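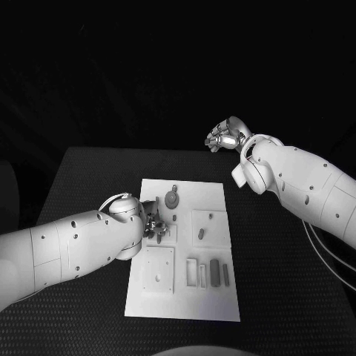

## Clindari Two-Arm Bench Cell

The Clindari puts two arms and two jointed hands over one work board, and gives them the part of the day your people complain about most: small pegs, small plates, small cylinders, again, until lunch. It doesn't get bored. It has no opinion about the radio either, so whoever sits nearest now wins that argument by default.

Prodico sells it for kitting and light assembly. The board lifts out and another goes in, and the change takes 5 minutes once you've found the right board. Finding the right board is still a job for a person.

### What it does to your staffing

At Illberg, where a cell has been on the early shift since September, 16 people used to rotate through the peg bench. They now rotate through setup, inspection and loading, and the rotation chart is uglier than before. Athina Vasilakis, the shift lead, asked us to say that her crew got 2 days of training and wanted 3. We have passed this on to ourselves.

"I used to go home with sore thumbs," says Maiara Siqueira, an assembler there. "Now I go home having argued with a tablet. I'd still pick the tablet."
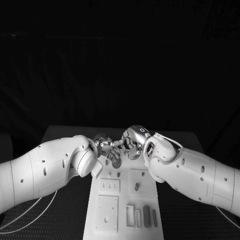
*Both hands over the top end of the board, with the holders, cylinder and rod set out in a row lower down.*

### Good to know before ordering

- The standard program covers up to 700 parts per shift. Your fastest assembler will mention that she can beat it, and before coffee she may be right.
- Parts must be laid out where the program expects them. "Near enough" is a human skill.
- Sort out who answers the alarm before the cell arrives. Illberg did it afterward, loudly.
- Spare boards are sold separately.

For site visits and quotes, ask for Stelios Kokkinos at Prodico. For training dates, including the third day, ask for Anastasia Mavromatis.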